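Buying a Refurbished Phone Online: Your Questions, My Answers

I've been buying and selling used phones for a long while now, and the same questions land in my inbox every week. So I finally put them all on one page!

What's the difference between refurbished and used?

A used phone is sold pretty much as the last owner left it. A refurbished one should have been tested, wiped and repaired where needed. I say "should" since every seller has their own idea of what testing means, so read the listing all the way down before you fall in love with the price.

Which grade should I get?

I nearly always go for the middle one. On Skuvemton the grades are Fresh, Good and Worn, and my own Arko came in as Good with a couple of hairline scratches near the charging port (a case covers them). Worn is fine for a kid's first phone or a spare to keep in the car.

How healthy should the battery be?

Ask for the figure in writing. If a seller won't tell you, I'd move along, or knock the cost of a new battery off what you're willing to pay. Blöndal sells phones with a fresh battery as an add-on and I think it's worth it if you plan to keep the thing for a couple of years.
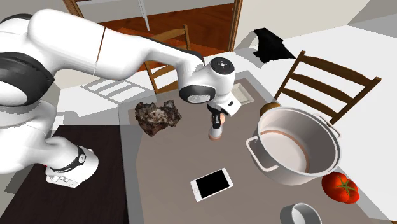

By the Fulutport Phone Desk
Buying guides editor

Will it work with my carrier?

Look for the word "unlocked" first. Then get the IMEI number from the seller and run it through your carrier's checker, it takes a minute. Please do this before you pay! I once skipped it on a bargain handset and ended up selling it on at a loss.

How long a warranty do I need?

I won't buy with less than 6 months. Some shops give you a year, and a few marketplace sellers give you nothing at all except a cheerful note in the box.

Is there a good time to buy?

August has been kind to me. People start trading in ahead of the fall launches and prices on last year's models slide a bit. Sunday evenings are good for auctions too, although plenty of other folks have figured that one out.

How many listings do you look at for these guides?

Way too many, ha. For the latest update I went through 2,783 of them, and 1,287 gave a battery figure. The rest left it out, so you'll probably have to ask.

What should I check when it arrives?

Charge it, make a call, try both cameras, and plug in headphones if it has a jack. Then go into settings and make sure no old account is still signed in. Do all that inside the return window, and keep the box until you're happy.

Do I have to pay to send it back?

Depends on the shop. I've been charged a $40 restocking fee before (ouch), and it was right there in the terms I hadn't read. Look for "free returns" on the listing itself and save a copy of the page when you order.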